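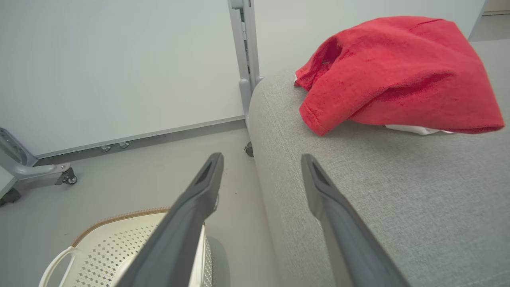
Sexta, 11 de outubro, e passei o dia quase inteiro de joelhos no chão. Quem me segue há algum tempo já sabe que a célula das toalhas anda a dar-me cabo da cabeça desde que mudámos de sala, e esta semana decidi parar tudo e tratar da garra como deve ser. Nada de remendos!

O sintoma era este: o robô descia para o sofá, fechava os dedos e vinha de lá com um cantinho de tecido, ou com nada. Com a toalha vermelha era uma lotaria. A Bohdana jurava que era do modelo, que tinha treinado pouco com tecido amontoado, e eu jurava que era mecânico. Apostámos um café (já o bebi, obrigado, e com pastel de nata).

Comecei pelos dedos. São os cinzentos escuros, mate, com a ranhura perto da ponta, e vão presos por dois parafusos cada um. Os do lado direito estavam bons. Um dos do esquerdo rodava com a chave quase sem força nenhuma, e o dedo tinha uma folga que se sentia com a mão mas que não se via de lado nenhum. Tirei os dois, limpei as faces de encosto com álcool - estava lá uma papa de cotão que dava para fazer outra toalha - e voltei a montar com uma gota de trava-roscas médio. Da outra vez usei do forte e depois foi preciso aquecer aquilo com a pistola, com o Thibault atrás de mim a dizer que cheirava a queimado.

Depois as ranhuras. O cotão da felpa mete-se ali dentro e vai ficando compactado. Tentei ar comprimido, pouco adiantou. Uma escova de dentes velha e um palito resolveram em cinco minutos. Fica já na lista da manutenção: escova nas ranhuras a cada 200 ciclos, e reaperto a cada 2.000. O manual do adaptador da Kurnham fala em reaperto "periódico" e fica por aí, grande ajuda.

Com os dedos no sítio, fui à calibração. Abrir tudo, zerar, fechar devagar até tocar, anotar, repetir. Fiz isto 7 vezes porque sou teimoso, e à quarta já os valores estavam todos iguais. Antes de apertar o parafuso havia saltos de uma medida para a outra, e eu andava há que tempos a compensar isso no software, que vergonha.

A parte chata foi a posição das coisas. A câmara vai no pulso, por isso tudo o que ela sabe da sala é o que apanha dali, e basta o cesto da roupa andar um palmo para o lado para a aproximação sair diferente. O cesto branco não pesa nada e qualquer pessoa que passa lhe dá um pontapé. O suporte com rodízios, ali à esquerda, a mesma história. Pus fita no chão nos cantos do cesto e à volta de cada rodízio, e escrevi NÃO MEXER com marcador. A Maëlys acrescentou "por favor", que eu tinha-me esquecido.

O sofá é outra conversa. O braço é arredondado, e quando a toalha fica mais à beira os dedos chegam em ângulo e empurram-na em vez de a agarrar. Mudei a altura de aproximação e baixei a velocidade no último troço, de 300 para 200 milímetros por segundo. É mais lento, claro, mas prefiro assim a andar a apanhar toalhas do chão o dia todo.

Ao fim da tarde corremos uma série com a toalha vermelha toda amarrotada em cima do sofá, com a garra aberta na posição de partida, e gostei bastante do que vi. Não está perfeito: ainda houve uma ou outra tentativa em que só veio uma ponta, e tecido pequeno e branco continua a ser um problema (pano branco meio tapado por outra coisa, então, nem vos digo). Essa parte já é com a Bohdana, que afinal também tinha alguma razão.

Para a semana quero ver o cabo do pulso, que roça no segundo eixo quando o braço roda muito para a esquerda. Por agora tem uma abraçadeira e uma oração. Se alguém aí desse lado usa manga espiralada nesta zona, diga-me o diâmetro nos comentários, que o Baptiste tem a encomenda aberta até terça e eu ainda não sei o que lhe pedir.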